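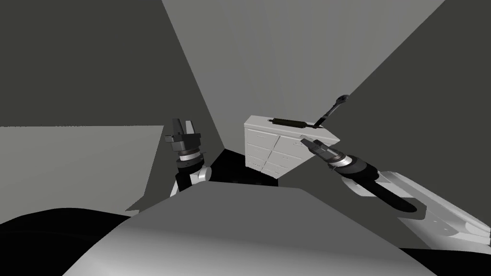
八月 柜子任务 遥操作记录(第二轮)

下午两点开工。Pankaj 说今天只要录满四十条就收,我信了,连晚饭都没订。

先交代一下任务,免得下个月我自己也看不懂:仿真房间里靠墙角放一只白色矮抽屉柜,柜顶有一根深色长杆,旁边是棘轮扳手。右臂去够柜顶,左臂在这一轮里没有正经差事,举着待命。操作员戴头显,看到的就是机器人头部视角,胸口那一大块白壳子永远占着视野正下方。Sarla 管它叫“肚子税”。

环境还是灰的。材质包 Heino 答应过两次,第一次说等渲染器升级,第二次说灰色有助于专注。我们现在非常专注。

设置
任务名沿用 Falside,版本没动。控制端用 Oredik 的手柄映射,手腕旋转增益调低了一档。上一轮 Jyoti 手一抖,仿真里的手腕转了大半圈,她本人在椅子上也跟着转了大半圈。夹爪开合仍是扳机键,半按没有用,别试了,我替大家试过。

录制过程
前 15 条由 Ravindra 操作。他的习惯是先把右爪停在柜子前上沿外面一点,看准了再往里送。轨迹很漂亮,就是慢,中间有好几秒机器人像在思考人生。这种停顿剪不剪,我们吵了一轮。我的意见是留原始数据,训练时另做一份去停顿的版本;Ravindra 的意见是那不叫停顿,叫瞄准。

后面换我。我的问题在深度。柜子是白的,柜顶也是白的,没有纹理,爪尖离柜沿到底还有多远全靠猜。有三条直接撞上前沿,柜子纹丝不动,手臂倒是弹回来了,已标失败,没删。有一条我以为夹住了长杆,得意地往上一提,提起来一爪子空气。这条也标失败,备注写的是“自信”。

后来摸出一个办法:从侧上方斜着进,让爪尖先和柜沿对齐,再一点点压下去。斜着走的时候视差明显一些,至少知道自己快撞了。建议写进操作员说明第 2 节,替换掉现在那句“请小心接近物体”。那句话谁写的我就不查了。

左臂的问题
左爪一直举在视野左边,张着,像上课要发言的学生。本来以为无所谓,回放时发现每个人放左手的高度都不一样:Ravindra 端得规矩,Jyoti 越录越低,我的左爪会跟着右手一起使劲。策略网络要是把这个也学了去,以后机器人每次拿东西都得先替我较一遍劲。

处理方案两个:
一,录制开始前锁定左臂关节,统一到一个固定姿态。
二,左臂照录,训练时把那几维动作遮掉。
我倾向第一个,省事。Pankaj 倾向第二个,理由是下一个任务要双手配合,数据还能复用。Sarla 说可以两种都录,说完就去接电话了,再没回来。

阴影
柜子后面的墙角和两臂之间的地面都有大片黑影。Jyoti 问要不要加一盏补光。我试着加了一盏,地上舒服多了,但柜面亮成一整块,抽屉缝几乎看不见,更没法判断距离。撤掉了。黑就黑着吧,反正东西不往那边放。光照随机化放到后处理重渲染时再做,操作员这边保持一种灯光。

数据
收工时录满 40 条,成功与失败都在,失败原因写在每条的备注栏里。请不要再往备注栏写“同上”,回放工具会打乱顺序,谁也不知道上面是哪条。全部传到 Skuvley 的共享盘,目录号 3498。传之前记得把头部相机和关节状态的时间戳对一遍,我抽查的时候发现有几条开头差了几帧,疑似按开始键时手柄还没连稳。Sengar 那个对齐脚本能修,但要手动指定起点,它自动找的起点全在我挠头的那一段。

待办
问 Heino 要材质包,第三次。哪怕只给柜顶一张木纹也行。
手柄连接完成之前把开始键禁用掉(Pankaj)。
左臂锁不锁,下次开录前定下来,别边录边定。
扳手还没人碰过。它斜在柜子右上角,比长杆高,抓取姿态得另想,直接套用长杆那套多半要连杆带扳手一块儿扫下去。先让 Ravindra 瞄准五条看看。
操作员椅子换成不会转的。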